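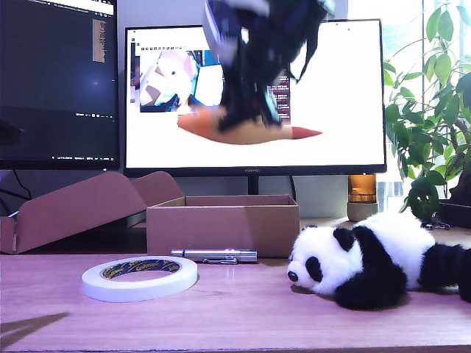 Klebeband, Stoffpanda und zwei Kartons auf einem Schreibtisch.

Lovville, 17. Okt. 2026

Zurum räumt auf – zumindest bei den anderen

Der Büroservice Zurum bringt mit Ultum ein Abo für Menschen auf den Markt, deren Schreibtisch seit April nur noch als Ablage dient. Für 95 Euro im Monat kommt ein Team alle 2 Wochen vorbei, sortiert, beschriftet und stellt Fragen, die man sich selbst ungern stellt. Etwa die nach dem dritten Locher.

In der Testphase wurden rund 200 Arbeitsplätze in Lovville betreut. Am häufigsten fanden sich Ladekabel für Geräte, an die sich die Besitzer nicht erinnern konnten.

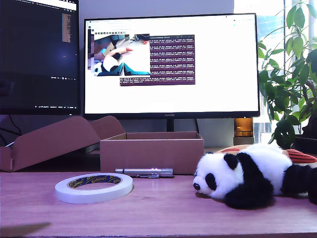 Der Panda auf dem Schreibtisch, links davon eine Rolle Sellotape.

Stofftiere bleiben übrigens unangetastet, das regelt Paragraf 6 der Geschäftsbedingungen. Den Vertrieb übernimmt Tavares, dessen eigene Büros demnächst an der Reihe sind – ein Termin wird noch gesucht, der Kalender liegt vermutlich unter einem Stapel.

Ultum ist ab sofort buchbar. Bildmaterial sendet die Pressestelle von Zurum auf Anfrage zu.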